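Jencombe sorting day sends 1,336 items back into use

There were still people coming through the door at the Jencombe hall when the kettle went on for the last time, and what a turnout it was! The November sorting day took in 1,336 household bits and pieces, up from 1,284 at the previous one, and nearly all of it has already gone off to new homes around Muson and Kuruc.

If you haven't been along before, it works like this. You bring in whatever has been piling up in the laundry cupboard or the garage, it gets a wipe and a look over, and then it's laid out by room so anyone can take what they need. Kitchen things went first (they always do), but the real surprise was storage. Bins, baskets, tubs, drawer dividers – people couldn't get enough of them, and the storage tables had to be topped up all morning.

Organiser Senan Mac Mathúna was thrilled. "We had a family come in setting up their first flat and they walked out with the lot," he said. "Bathroom, bedroom, something for the pens on the desk. You should have seen the kids choosing their colours."

The neutral colours were very popular this time, with plenty of sand, cream and grey heading out the door, and the plain square shapes that sit snugly beside a desk were favourites with the students from Dotance.

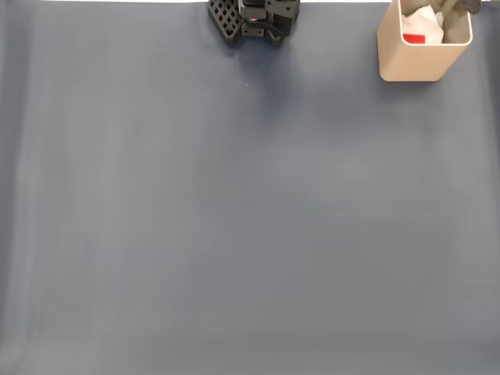

A beige container with rounded corners, at the sorting day in Jencombe.

A new corner for small repairs also got a wonderful response. Twelve people stayed on after lunch to learn how to re-glue a handle, get old labels off plastic and bring a tired lid back to a decent fit. One neighbour rescued a bread bin she had been meaning to throw out since winter, and she was so pleased she stayed to help with the next one.

The hall's running tally for the year now stands at 2,096 items passed on through the sorting days and the swap shelf in the foyer. The shelf is open every morning from 9 am, and it could really use more small baskets and anything with a lid – clean, please, and with the lid attached!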